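How to Run an Outdoor Robot Demo at an Open Day

Filed under: Demos and Visits

If you have only ever shown a robot on a lab bench, taking one outside is a treat. People wander over with coffee in hand, kids ask better questions than the adults do, and the robot gets to do the thing it was built for. I have helped with the Prellby open day for a few seasons now, mostly with Trevor, our four-wheeled path follower, and I keep getting asked how we set it up. So I'm writing the whole thing down.

These steps are for a small ground robot that drives itself along a path at walking pace. Change what you need to.

What you'll need

One robot that already drives reliably on pavement
A handheld emergency stop, plus a spare with fresh batteries
A laptop or tablet for the live view
A big outdoor-readable screen if you can borrow one
Rope or tape and some cones
A canopy for the table
Two people at the very least, three if you want a lunch break
A tape measure
Printed cards that say what the robot does, in big type

Step 1: Pick the path before you pick the demo

It's tempting to decide you'll show obstacle avoidance, then go hunting for a place to do it. Go the other way around. Walk the grounds first and find a path that is wide enough for the robot and a stroller to pass each other comfortably, with grass on both sides so people can step off. Then ask what the robot could do there that would be fun to watch.

We like a route with one long, easy curve. A straight line gets dull after the first pass, and tight corners mean the crowd bunches up exactly where you don't want them. With a gentle bend everybody can see the robot coming, and they get to watch it steer.

Check for slopes, drains, speed bumps and anything that turns slick when it rains. Look at where the shade falls in the afternoon too. Trevor's cameras cope with shade pretty well now, but the first year we had a hard line of shadow across the path at 2 and he treated it like a curb. Every single time! The crowd loved it. Sreekumar Raju, who wrote the path code, did not.

Step 2: Get permission in writing

Email whoever runs the grounds and say what you're bringing, how heavy it is, how fast it goes and how long you'll be there. Send a sketch of the route. At Plerstead they wanted to know about sprinkler timers, a question I would never have thought to ask, and I'm so glad they did.

Step 3: Do a slow practice drive

Go out early in the season if you can. We do ours in February, when the place is quiet and a missed turn bothers no one. Drive the route by hand in both directions and record it. Then drive it again at a different hour.

Our recorder saves one log per pass, and we cap each log at 3000 frames so the files stay small enough to copy over at the table. If you have a faster laptop than ours, pick a bigger number.

Watch the recordings that same evening while you still remember where the robot wobbled. Make a note of each spot by landmark ("just past the bench") so a helper can find it without a map.

Step 4: Set the speed and the stop

Turn the top speed down. Then turn it down again. A robot that feels slow to you at your desk looks quick to somebody's grandmother on a footpath. Ours runs at an easy stroll and I've never had a complaint that it was boring.

Test the emergency stop at the far end of the route, standing where your helper will stand. Radios that work great across a room can get flaky behind a row of trees. Do it with the canopy up and the screen on, the way things will be on the day. Measure how far the robot rolls after you press the button and keep the crowd line well outside that distance.

If the stop fails even once in practice, find out why before you invite anyone. That one isn't flexible.

Step 5: Plan a short loop of things to show

We run a demo every 20 minutes. That leaves time for questions, a battery check and a fresh group to gather. Each one goes like this:

Say hello and say what the robot is (a path follower, made by three of us at Cestedo, mostly on evenings)
Let people look at it while it's switched off
Start the live view on the screen
Drive the route once with no one in the way
Drive it again with a helper walking across in front
Stop, switch off, questions

Have the same helper do the walking every time. Please don't let visitors jump in front of it, however nicely they ask.

Step 6: Show people what the robot sees

This is my favorite part, and it's where the faces light up. Put the camera view on the screen a few minutes before the first drive and let people find their bearings.

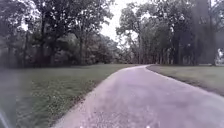 Path following comes down to one question asked over and over: where does the pavement stop? I start by asking the group to trace the edge of the path with a finger, and it's great fun, they all lean in. On the left they run up against a slightly ragged border where the grass hangs over the asphalt in places, and somebody always hesitates about which side of the fuzz to follow. Then I send them to the lawn inside the bend, where a dark strip of trimmed edging traces the curve and gives their finger a much clearer line. The software has the same easy side and hard side that they do. Once they've felt that for themselves, the explanation of how Trevor weighs one border against the other takes a minute, and I don't need a slide.

If you have time, add the overlay after that, the colored one where the robot marks what it believes is drivable. Show the plain view first, though. With the overlay up from the start, people read the colors and never look at the path.

A few things that get asked at this point, so have your answers ready: Can it see at night? (Ours, no.) What does it do about dogs? (Slows, then stops, then waits for the dog to lose interest, and that can be a while.) Could it mow the lawn? I get that one at every demo and I've started to think we should build it.

Step 7: Run the day

Arrive early enough to drive the full route twice before anyone shows up. Clear twigs and loose gravel where you can. Put one person at the robot with the stop in hand and no other job – no chatting, no phone, no handing out cards. The second person talks.

Swap roles every couple of demos. Holding the stop is more tiring than it sounds.

Keep the batteries in the shade and label them as you take them off. We use blue tape for full and leave the empties bare.

If it rains lightly, we keep the robot under the canopy and show recordings from the practice drive. People still enjoy it, and the questions tend to get longer.

Step 8: Pack up and save the logs

Copy everything off the robot before you load the car. Write down what went wrong on the same sheet as your route notes, with the time next to it. Last year's sheet had "hesitated at bend, ask S." and "need second tablecloth," and both turned out to be worth knowing.

Send the grounds people a thank-you and a photo or two. We've been asked back every time.

Troubleshooting

Robot drifts toward one side of the path: check the camera mount first. Ours gets knocked in the car.

Screen is too dim to see: turn it so its back is to the sun, and hang a dark cloth over the top like a hood.

Live view stutters: move the laptop closer to the middle of the route, or drop the picture quality. A smooth rough picture beats a sharp one that freezes.

Crowd keeps creeping in: move the rope out between demos, never during one.

Kids want to pet it: let them, when it's switched off.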